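Fruit bowl (table custom) 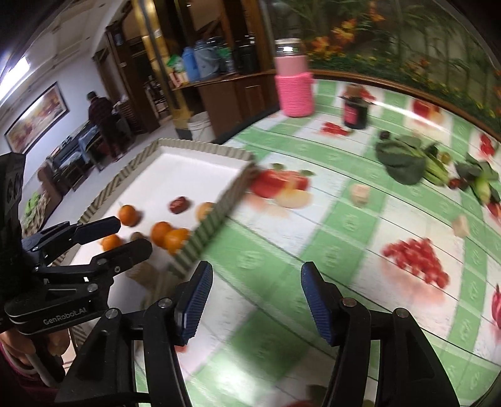 I've kept a page on the fruit bowl in my little home encyclopedia for years, and it still gets longer every winter! By fruit bowl I mean the habit more than the dish: fruit left out where people can grab it. A plate or a tray does the job just as well (my grandmother used a cake stand).

Origins
Fruit on show used to mean money. If you had a pineapple in a cold country, you put it where the guests could see it, and some people rented one for the evening. I love that.

Ripening
Apples and bananas give off ethylene, a gas that hurries their neighbors along. Put a hard avocado beside a banana and check it in 2 days. Citrus hardly cares, so oranges can sit with anybody.

In Watthorpe
My town has its own version, the February bowl, set out at 6 in the evening for whoever drops by. Gilles Cordier wrote down 12 household rules for it, and my favorite says the last pear goes to the cook. Ye-ji Bang tells me her street skips the pears completely and puts out persimmons, so I need to add a section on that.

See also: Cake stand; Pantry; Windowsill ripening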